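Speaker notes, Nov 29, 2019
House rules for shared robot cells: what we wrote down and what we threw out
Fabrice Picard

Opening. Thank the organizers, thank everybody who stayed for the slot before lunch. Say who I am: I look after the working rules for the garment handling cells at Flendby, and before that I spent many happy years at Barbier writing the kind of safety binder that people use to prop a door open. Wait for the laugh, and if there isn't one, move along.

Our first rulebook had 125 rules. It was a lovely piece of work and I was very proud of it, and then I asked the operators which ones they could say out loud without looking. They got to 12, and they weren't the same 12 from one person to the next! The version we use now has 17, and it fits on one sheet taped up by the door.
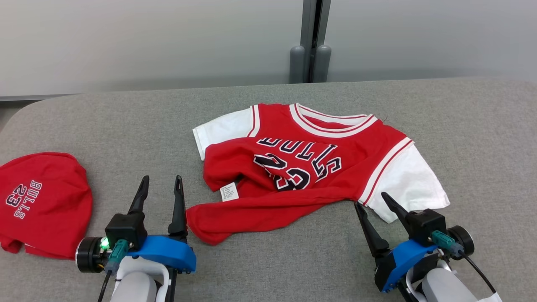
Start with rule one, which is that a person says "clear" and hears "clear" back before the arms are powered. Please take your time with this one, Fabrice, you always rush it. We argued for weeks over whether a nod should count. A nod does not count. If you're alone in the room you still say it, and yes, you feel silly for a day or two.

Rule four is about the cloth itself. One garment is being worked on, and anything else on the table is set well off to the side. Sleeves and collars are what people worry about, but a stray hem under a finger will spoil a run just as well. Tell the Miston story here if there's time (short version, leave out the part with the taxi).

Rule six: nobody reaches in to straighten a fold while the arms are live. Everyone agrees with this rule and everyone wants to break it, me included, because a fold in a shirt is the most tempting thing in the world to tidy. Stop, power down, fix it, call clear again. We log every stop, and we had 900 of them in the book when I last looked. I'm pleased with that number. Ask the room who logs theirs, and give them a moment. 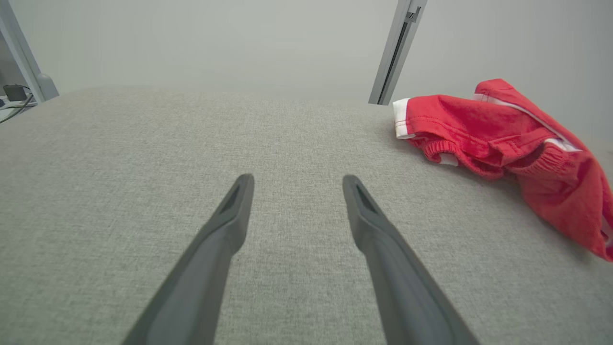

Fingers open, red garment off to the right.

Rule nine covers cables and power. Walk the edge of the table before the first run of the day, follow each cable with your eyes, and tuck back whatever hangs where a sleeve could catch it. Ceka, our sister site, does this at the end of the day as well, and I would like us to copy them starting in December.

Rule eleven is the closing check. With the gripper away from the cloth, bring the fingers together and look at the tips. They should meet evenly, side by side. If one sits noticeably higher than the other, write it down and tell the next shift, even if you think you've fixed it. Especially if you think you've fixed it.

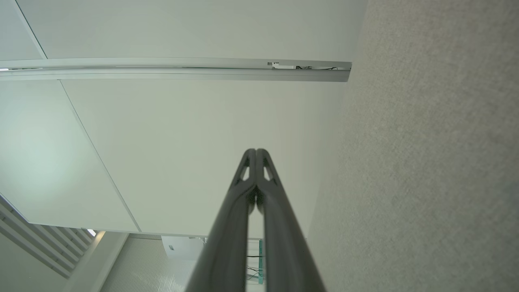
Closed gripper, fingertips together, nothing held.

Last bit, and don't skip it even if the chair is waving at you. Every rule on the sheet has a name beside it, and that person has to be able to defend it once a year or it comes off. Two came off this year. One was mine.

Copies of the sheet are on the table by the coffee. Questions.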